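4/2/25

Up before it was light. Frost on the car but not enough to need the scraper. I had the handheld on the dashboard from the moment I left the house so that it would have a decent fix by the time I got to Clondby, and it did. The phone took longer, as it always does when it has been off overnight.

The plan was to walk the Fledwood loop again with both devices recording and see whether the height problem is the device, the app or me. The loop is 14 km if you take the quarry path and a little less if you cut the corner by the chapel. I took the quarry path. I have now walked it often enough this winter that I could draw it without a map, so it makes a fair test, as I know where the line ought to go.

Settings, so that I have them written down somewhere. Handheld: one point every five seconds, barometer on, automatic calibration off. Phone: Ralier, recording on the walking profile, minimum distance between points left as it came, screen off. Phone in the top pocket of the rucksack, handheld clipped to the left strap. Last time I had them both on the same strap and Ignacio said that was asking for trouble, so I kept them apart.

I set the barometer by hand at the survey bolt in the lay-by. I forgot to do this in June and all the heights from that holiday are useless. I have never gone back and fixed them. I could shift the whole lot by a constant, but the weather was changing all that week and a constant wouldn't be right for any of the days.

The first part up through the wood was wet. There is a new fallen beech across the path just past the second gate and you have to go round on the downhill side. I marked it as a waypoint but won't add it to the map. Somebody will have a saw to it within the month and then it will sit in the data for years as an obstacle that isn't there. I have removed enough of other people's fallen trees to know.

The signal under the trees was poor on both. I stopped at the usual rock and waited for the handheld to settle. The phone's arrow kept swinging round to point back the way I had come, and when I looked at the track later there was a little knot of lines there, like a dropped bit of wool. The handheld had a knot as well, but smaller.

Top of the hill at twenty to eleven. The pillar is 498 m on the paper map. The handheld gave 501, which is better than I expected after an hour and a half without touching it. The phone gave 547. So there it is again, nearly the same error as last time and in the same direction. I took a note of both, ate one of the cheese rolls, and stood behind the wall out of the wind for a while. Very clear to the west. Couldn't see the coast.

I rang Gert Tshabalala from the top as there is a good phone signal there and none at all lower down. He was at work but had a minute. He thinks what I have is the plain difference between the height above the ellipsoid and the height above sea level, and that Ralier is writing the raw figure into the file and only correcting it on the screen. I said the screen had shown 547 too. He asked if I had the correction file installed. I said I didn't know there was one. He told me where the setting was and then had to go.

Came down by the reservoir. The permissive path along the north side has been moved since the autumn. It now goes outside the fence, with new posts and a proper stile, and the map still has it inside. I walked it slowly and down the middle so as to have a good clean line to trace from. I also collected a bench, a footbridge with a missing board and an information board about ducks. The bench was already on the map but on the wrong side of the track, so I will move it.

Back at the car by ten past two. Feet dry, which I did not expect after the bog by the sluice. Stopped in Clondby for bread and diesel.

Afternoon and evening at the computer. Downloaded both tracks and laid one over the other. In plan they agree well everywhere except the wood and under the quarry face, where the phone wanders off into the rock. I simplified the phone track down to 208 points and it still looked the same at any zoom I would use for walking. The full one had thousands. I don't see what I gain by keeping them all, but I have put the original in the archive folder anyway.

Found the correction file where Gert said. It has to be downloaded separately and then you have to restart the app. I didn't feel like driving back up the hill, so I tried it on the back step, where I have a height I trust. Before, 46 metres too high. After, 1 metre too low. I did it again to be sure. So Gert was right and I have spent 2 winters blaming the phone.

Then did the edits. Moved the path, moved the bench, added the footbridge with a note on its condition. I left the duck board out and then put it in. Wrote the source down as my own survey. Ignacio Van Dusen usually looks over the edits for the Fledwood side within a day or so and he will certainly have something to say about the way I have tagged the stile. Last time it was the kissing gate, and we exchanged nine messages about it.

Also sent a short note to the Shemweta forum with the before and after heights, as there was a man there in the same position who had been told to send his phone back.

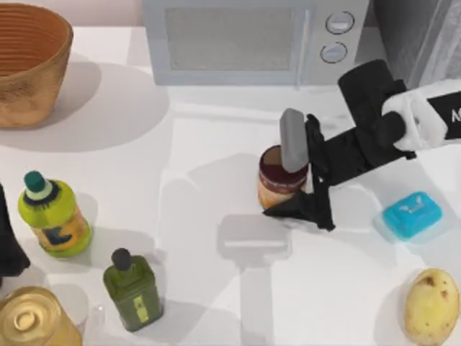
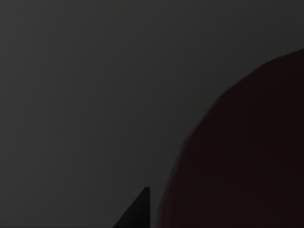
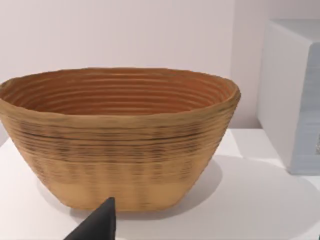
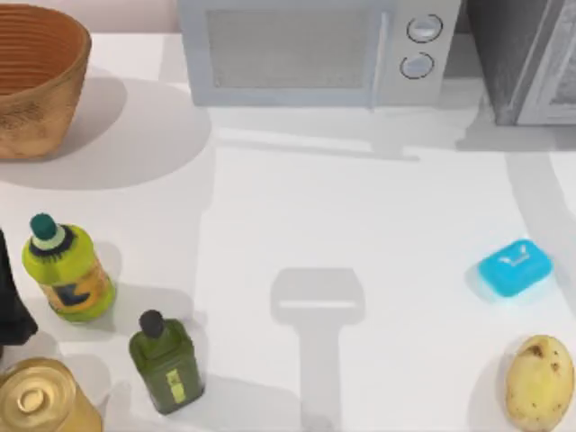
The one thing I would still change in Ralier is the map screen when I am wearing gloves. Zooming means pinching, and pinching with gloves on either does nothing or drops a waypoint in a field. There are zoom buttons, but they are small and they share a corner with the compass and the record button, and twice today I nearly stopped the recording when all I wanted was a closer look at the quarry. What I want is something like the front of the microwave in the last picture, two round knobs one above the other and well clear of the window. Big zoom control, big brightness control, off to the right, map left alone. I looked through the settings for a way to move the buttons and there isn't one that I can find. You can make them larger but they stay in the same corner and then they cover the scale bar. I might ask on the forum, though I expect the answer will be to use the volume keys, and I can't get at those in the case I have.

Both sets of batteries on charge. The handheld was at just under half when I got in and the phone was lower than that, even with the screen off nearly all the way. I'll look at the recording interval before the next long walk.

Still to do: the car park on the Clondby side, which is drawn as a single point and ought to be an area. The two springs above the wood, neither of which I could find today with all the water about. And rename the tracks properly before I forget which is which.

Rain forecast from the morning. Washed the gaiters and hung them over the bath.

Contact | Copyright: all text and tracks the author's own | Back to top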